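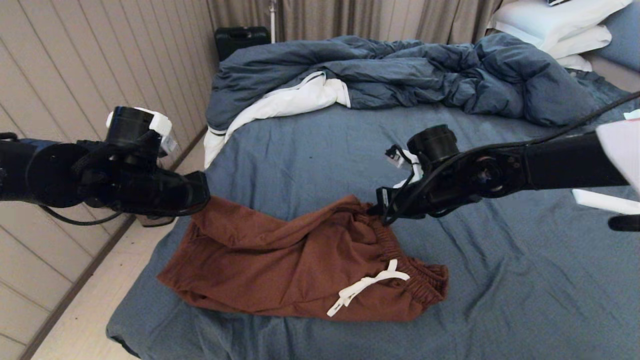

Courses > Textile Care in the Home > Handouts > Unit 3

Unit 3: Folding garments with an elastic waist

Prepared by Mahnaz Zarei for the evening group

In the last unit we folded flat things: pillowcases, tea towels, napkins. They have four corners and they stay where you put them. From this week we work with garments, and we begin with shorts, as they are small and you can see all of the piece at one time.

1. The surface

You may use a table or a bed. A bed with a fitted sheet is good for beginners, the cloth does not slide so much as on a polished table. The weak point is the softness of the mattress. If you press too hard, the garment sinks and makes new creases. Press with the flat hand and move outwards.

2. Find the waistband first

When shorts come out of the basket they are usually a heap, and many students pull at the first part they catch. Please look for the waistband before you pull. You know it by the ribs of the gathered elastic, which feel different from the smooth cloth of the legs. On brown shorts with a white drawstring the cord helps you also, because it comes out at the front and shows you which side is up.

Hold the waistband at one end. With the other hand take the bunched cloth at the far end and draw it slowly away. Do not stretch the elastic to its full width. It will only jump back and take the legs with it.

3. The drawstring

Lay the two loose ends on the front of the shorts, pointing to the hems, before you make the first fold. If one end is much shorter, even them now. Knots at the tips should stay tied, they stop the cord from going back inside the channel. Do not tie a bow for storage. It makes a lump, and the pile will lean.

4. The fold

a) Smooth both legs from the waist down to the hem.
b) Bring one leg over the other, with side seams together.
c) Push the point of the seat inwards, so that you have a straight edge.
d) Fold the hem up to the waistband.
e) For a drawer, fold once more and stand the piece on its edge.

Soft fabrics keep small creases after step (a). This is normal and you do not need an iron.

5. Homework

Fold the same pair of shorts on a bed and on a table. Write half a page about the difference and bring it to the next class. Those who missed the May class should read pages 34 and 98 of the Grindico reader first. There is one copy in the Claltuswood room, on the shelf near the door.

Next unit: trousers with a zip.

Handout revised Jul 13, 2021

We use cookies to remember your course list. Accept | Settings

© Clirkis Evening Courses | Contact the office | Back to top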